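A Morning at the Belberg Tile Works Open Day

I had been meaning to get out to Belberg for years, and this November I finally managed it. The tile works there opens its gates once a year, and I have always had a family wedding or a head cold or something else in the way. This time I had nothing but a free morning and a bathroom that badly needs redoing, so off I went with a thermos and a notebook.

The works sits at the end of a long lane, past the feed store and over a little bridge, and you smell the damp clay well before you see any buildings. Parking was in the field (wear boots, please, I beg you). At the gate they gave us each a paper sticker and a cup of very hot cider, and we were sorted into groups of 8. Mine had two retired couples, a young family and me, and we got along beautifully from the start.

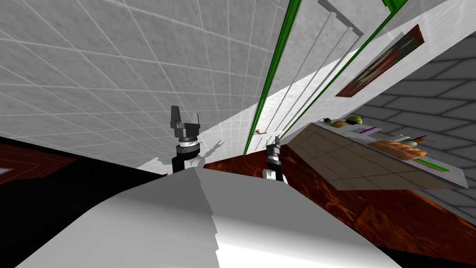
We began in the clay shed, where the raw stuff comes in by the truckload and sits under cover through the winter. Our guide let the kids push their thumbs into a block of it, and then of course all the grown-ups wanted a turn too. From there it goes to the mixer, an enormous green thing they call Carine after a ferry that one of the founders used to ride. I asked what the clay looks like when it's ready and was told "like good fudge," and I have been thinking about fudge ever since.

After the mixer comes pressing, and after pressing comes drying, and drying takes much longer than I would have guessed. The racks stay in the warm room for 6 days. It was lovely in there! Half our group would happily have stayed for the rest of the tour, with the wind going the way it was outside.

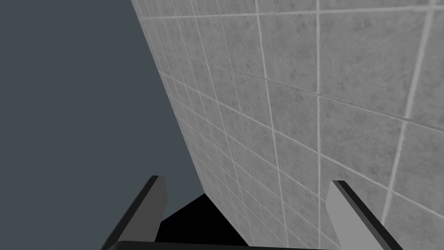
The kilns were what I had come for, and they didn't let me down. The old one is brick, long and low, and hasn't been fired since the new one went in, but they keep it swept and you can walk right inside if you duck. It holds 1,754 tiles in a full load, according to the board by the door. The new kiln was running, so we looked at it from behind a yellow line and listened to it hum.

Then came glazing, where I could have spent the whole day. The Seltska range is the one they are best known for, a soft gray with a bit of green in it when the light is low, and there were trays of test pieces showing all the ones that went wrong on the way. I liked several of the wrong ones better. They sell those in the seconds barn at the end, and I'll come to that.
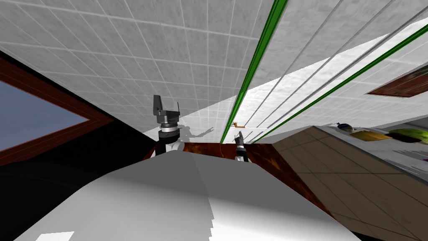 Words by the Weekend Rambler
Filed under: Days Out, House and Home

Lunch was in the old packing hall, catered by Ó Ceallaigh, the bakery from the village. I had the leek soup with brown bread and went back for a slice of apple cake, and then (I may as well confess) a second slice to take home. The line was long but it moved, and people shared tables with whoever turned up. I ended up next to a man who had tiled his own porch twice because he didn't care for the first go, and he talked me out of doing my shower floor in anything shiny.
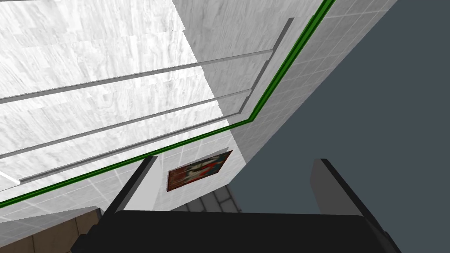
The seconds barn opens at 1 p.m. and you do want to be there a little early. Everything is stacked on pallets by color, with the prices chalked on slates, and you bring your own boxes. I had brought one box, which was silly of me. I came away with enough gray for the wall behind the sink, a handful of odd blues for no purpose at all, and a sore back.

If you're thinking of going next year, the footpath from the station is 710 yards and well marked, and I'd take it over the field parking if the weather has been wet. Bring cash for the cake. The restrooms are behind the clay shed, and the gift counter closes before the barn does, so buy your postcards first.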